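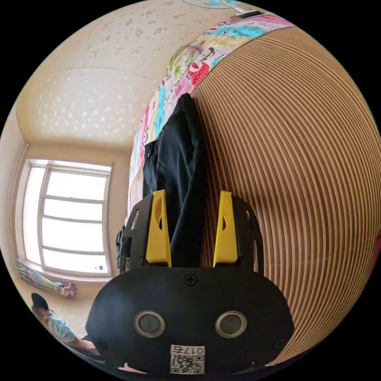
夹爪机身背面,下方的标签印有017字样。

Folta 常见问题

Folta 是个命令行小工具,扫一遍你的采样文件夹,给每个循环猜速度和调性,把结果写进一张表。下面这些问题是从邮件和论坛里攒的,回答尽量短。想看宣传语的可以关掉这一页了。

它到底准不准?

看你拿什么喂它。我自己的测试集有3000个循环,都是人工标过速度和调性的,当前版本在其中656个上至少错了一项。我觉得这个成绩不怎么样。鼓循环的速度一般没问题,氛围类的长音垫基本靠蒙,调性那一栏比速度那一栏差得多。

测试集也有偏向,里面大半是我自己攒的电子乐素材,四四拍居多。你要是做民乐、做自由节拍的东西,请不要拿上面的数字去预期结果。

别家软件写着准确率百分之九十九,你怎么不写?

因为我不知道那个数是怎么测出来的。Voltholm 的产品页上就有类似的一句,我写信问过测试集是什么、倍速算不算错,收到一封感谢关注的自动回复。把70报成140也算对,准确率当然好看。Folta 的统计里倍速和半速都算错,想换口径的可以用 --loose 参数重新跑一遍,数字马上会漂亮起来,工具本身一点没变。

用了机器学习吗?

速度部分没有,就是起音检测加自相关,教科书里的做法。调性部分试过一个小模型,Kartini Teoh 帮忙训练的,在她的数据上比模板匹配好一截,换到我的数据上优势就没了。我们俩都怀疑训练集里混进了同一批采样包的不同切片,所以这个模型没有进正式版。分支还留着,要试的自己编译。

为什么总把贝斯循环的调报错?

泛音太强。很多合成贝斯的五度泛音比基音还响,模板匹配就往五度上跑。现在的办法是分析前把2000赫兹以上的部分全部滤掉,好了一些,没有根治。失真贝斯照样错。如果你的文件名里已经写了调,建议加上 --trust-name,让它老老实实读文件名。

这个参数也有坑:有的采样包文件名本身就是错的。Octavio Mosquera 给我发过一整包标着A小调的和弦循环,听下来没有几个在A小调里。所以默认不开。
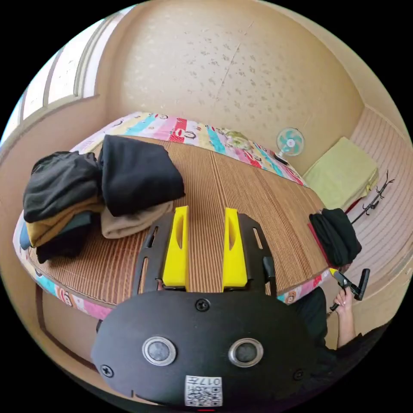

会不会改动我的音频文件?

不会。它只读文件,写一张CSV。有人要求直接把结果写进WAV的元数据块,我一直没做。那些元数据块各家宿主读法不一样,有的读了以后还会自动拉伸音频,一个猜错的速度写进去,后面的麻烦比省下来的事多。

如果你坚持要写,Fiifi Odoi 有个脚本能读这张CSV再写回文件。那是他的东西,我没有审过,用之前请备份。

要联网吗?收集数据吗?

不联网。源码里没有一行网络请求,你也不必听我说,断网跑一遍,或者自己搜一下代码。检查更新的功能以前有过,第2版里拿掉了。

置信度那一列怎么看?

当参考都嫌勉强。它是自相关峰值和次高峰的比值,压到零和一之间,跟概率没有关系。0.9 不代表十次里对九次。我画过置信度和实际对错的关系图,速度那一项还算有点趋势,调性那一项几乎看不出趋势。

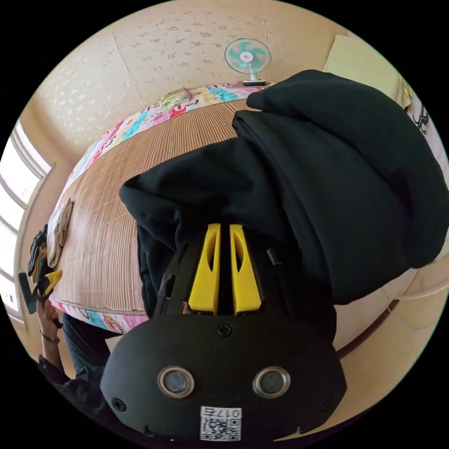
即便如此还是有人要靠它筛文件,那我的建议是只用低的一端:低于 0.3 的直接当作没有结果,自己听。高的一端不要信得太满,尤其是带摇摆感的鼓,它会非常自信地给你一个错的速度。Damián Camacho 提过用多种算法投票来代替现在的算法,听上去合理,可是几种算法往往错在同一个地方,票数一致也说明不了什么。谁有实测结果请发给我。

能做成插件吗?

能,但我看不出有什么用。分析采样库是一次性的活,晚上挂着跑,第二天看表。塞进宿主里多一个窗口,多一堆兼容问题。Mudgway 的几位用户在宿主里做了一个调用命令行的按钮,据说够用。

听说 Brodum 的浏览器已经自带这个功能,还有必要用 Folta 吗?

也许没有。如果你一直用 Brodum,采样都在它的库里,结果也还看得过去,就别折腾了。Folta 的用处主要是结果在一张普通的表里,换什么宿主都能打开。至于谁更准,我没有做过像样的对比,网上流传的那张对比图也不是我做的。图里没写版本号,也没写测的是哪些文件,我不建议任何人引用,包括对 Folta 有利的那几行。

处理速度怎么样?

慢。单线程,逐个读。并行版本写过,机械硬盘上反而更慢,固态上快了不少,暂时放在 --jobs 后面,默认值是1。报速度问题的时候请写清楚硬盘类型和文件格式,只写“很卡”的我没法处理。 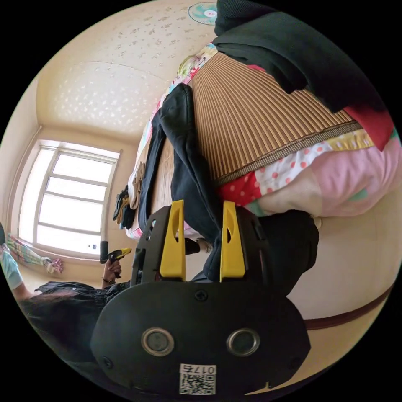
两根黄色夹指抵着一件揉皱的深色织物。

支持哪些格式?

WAV、AIFF、FLAC。MP3 能读,但编码器会在开头补一段静音,短循环的长度因此不准,用长度反推速度的那一步就会偏。工具遇到 MP3 会打一行警告,请不要发邮件问怎么关掉它。

为什么同一个文件两次结果不一样?

同一版本、同一参数下不应该不一样。如果真碰到了,这是 bug,请把文件发来。到目前为止收到的这类报告,查下来大多是宿主在中间改过文件,或者参数少抄了一个。Fletcher Ashby 报的那一个是真的,和采样率转换的抖动有关,已经修了。

会一直免费吗?

现在免费,代码也是公开的。“一直”这种话我不敢写,也劝你别信别人写的。许可证允许你留一份副本自己维护,这比我的承诺管用。

怎么报错?

附上文件、完整命令、输出的那一行,再加上你认为正确的答案和理由。最后一项请认真写。有争议的循环很多,同一段鼓,有人听成85,有人听成170,我不会单凭一封邮件就去改算法。我一般星期五集中看邮件,没有回就是还没看到,过一阵再催一次没关系。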